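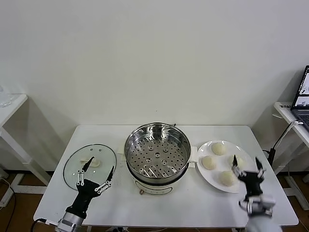

Two-arm robot coming to our steam table, what happens to the morning shift?

Posted by Waldemar Wasilewska, 01/09/2018

I run the morning shift in the kitchen at Chmielewska. We make steamed buns and a few other dough items for lunch counters in Narkodby, 3,000 buns on a normal day. Most of that goes through big cabinets, but we also do 200 in small table steamers because those are special orders with different fillings and they can't get mixed up.

Management wants to put a two-arm robot on the small steamers. It would move the buns between plate and steamer and handle the lid. We would still make the dough, fill, shape and check. They say no jobs go. What they haven't said is who does what. Right now three people rotate through the steamers and it counts as the easy part of the day, so people with bad wrists or a sore back get extra turns there. If the robot takes that, everyone is on shaping the whole shift.

Has anybody worked next to one of these? I'd like to know what the day looks like for the people, how much time goes into looking after it, and what I should get in writing before it starts in April. Also, does anyone get paid more for knowing how to run it? My crew asked me that first and I had no answer.

Stanisława Czarnecka

I'm shift lead at Celtine. We have had two arms on small steamers for a while, so I can tell you how it went for us. Your plant may be different.

The first thing that changed was the pace. A person at the steamer looks up, sees the shaping table is behind, and waits or goes over to help. Ours does not do that. For the first weeks the shapers felt pushed, and we had to agree on a rule that the shapers call for the next batch and the arms wait for the call. Get that rule settled before day one.
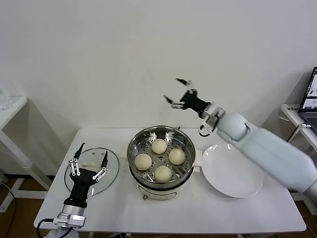
Setup became a real task and it needs a name next to it on the schedule. Someone has to put out the steamer, the lid and the plate and check them before each run. We keep the same order every time, lid on the left, steamer in the middle, plate on the right, and the person on setup does not change it to suit themselves. Four buns in the basket with a gap in the center is how we like them. I had people who packed more in by hand for years and it took them a while to stop doing it. Figure on 600 buns before your crew stops thinking about it.

The person on setup also cleans the fingers and looks over the cables. At our place that was nobody's job at first, so it got done by whoever was closest, and that was always the same woman. She complained and she was right. Now it rotates like the rest.
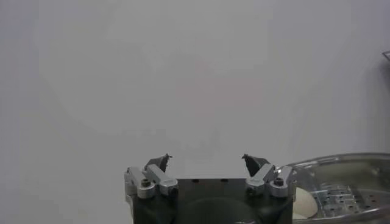 Gripper with the fingers open, holding nothing.

About the easy turns: you are right to worry. We lost them too. What we got in exchange was that setup and watching count as a light station, and people with a medical note get it first. That had to be asked for. It did not come from management. Ask for it in writing, with the number of turns per shift.

Pay: we got a small step up for those who did the training, and everyone was offered the training. Don't agree to one "robot person." When ours was out sick the arms stood still and the rest of us did the steamers by hand with a short crew.

The lid is the part I would watch. Ask to see it done with your own lids, many times over, and ask who is allowed to reach in when something is not sitting right. With us the answer is only after the arms are stopped, and the shift lead can stop them without calling anyone. 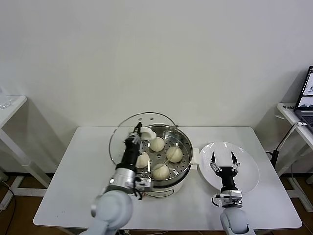 Left arm on the lid, right arm open over the plate.

Skollus2301

Not in food, I do packing. Same story though. They said no jobs would go and none did, but when two people retired they weren't replaced. Ask about that. Also ask who sees the log from the machine, ours got used to compare shifts and it caused bad feeling.

Waldemar Wasilewska

Thanks both. I will bring up the light station and the stop rule at the next meeting. Stanisława, when the shapers call for a batch, do they just say it to whoever is on setup, or is there a button?

Stanisława Czarnecka

A button on the shaping table. We started with shouting and it was too loud in there for that.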